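Simulate First, Then Buy the Arm

Every few weeks a new member at the Plinberg workshop asks which robot arm the group should buy. My answer has been the same for a year and it is not popular. Don't buy one yet. Build the whole job in simulation, get it working badly, get it working less badly, and then go shopping.

I say this as someone who did it in the wrong order. My first arm was a hobby kit called the Pleltik, and I bolted it to a bench in my garage before I had written a line of code for it. I spent the winter on brackets, cable ties and a power supply that buzzed. By spring I had a very tidy arm that could wave. When I finally asked it to pick something up, I learned that my bench was too deep and the base was in the wrong corner. Moving it meant filling 15 holes and drilling new ones.

The second project, which I call Bucur, started on a laptop at the kitchen table. The job is simple to say: put a piece of produce in a bowl. I want it to help sort what comes out of the garden, and I don't care if it is slow.
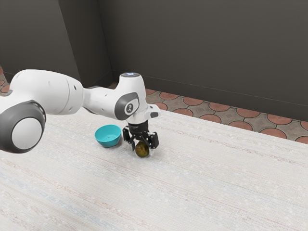
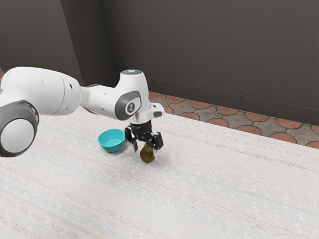
Bucur in the simulator: a white arm, a black gripper, a turquoise bowl.

People who dislike simulation say it lies to you, and they're right. Contact is the worst of it. Fruit in a simulator doesn't bruise, and the friction is whatever number you typed in. One of my early settings held everything as if it were glued. I ran 100 grasps one Sunday and 88 of them succeeded, and I was pleased with myself until I dropped the friction to something a waxy skin might have. The next 100 were a mess.

But that mess cost me an afternoon. With the Pleltik, a bad grasp meant a stripped servo, a week waiting on the mail and a floor to mop. I think beginners underrate how much of their patience goes into repairs. You only have so many evenings, and if most of them go to fixing hardware, you won't learn much about grasping.

There is also the matter of space. At the workshop we share two benches, and anything left on one after 9 p.m. gets moved to a shelf. Try calibrating an arm under those conditions. A simulated table stays where you left it, and so does the bowl. You can move the base six inches and try again before your coffee gets cold.

The other complaint I hear is that simulation isn't really making anything. I have some sympathy for that. I like sawdust, and I like a shelf of parts. Still, I notice that the people who say it often have an arm at home that hasn't moved since they mounted it. A plan tested on a screen is work too - dull work, a lot of it, mostly changing one number and watching the same reach again.

Where I'd draw the line is at staying there forever. It is easy to keep polishing. I set myself a rule with Bucur: when it gets 80 good grasps out of 100 with friction, weight and starting position all varied, I stop and price hardware. I'm not there yet. The approach from the side is still poor, and anything long tends to roll.

When I do get there, I'll probably look at a used arm through Pleller, the surplus place out by the rail yard. I already know how far it has to reach and which side of the bench it goes on. I'll measure twice before I drill anything, and the garage bench is getting cut down either way.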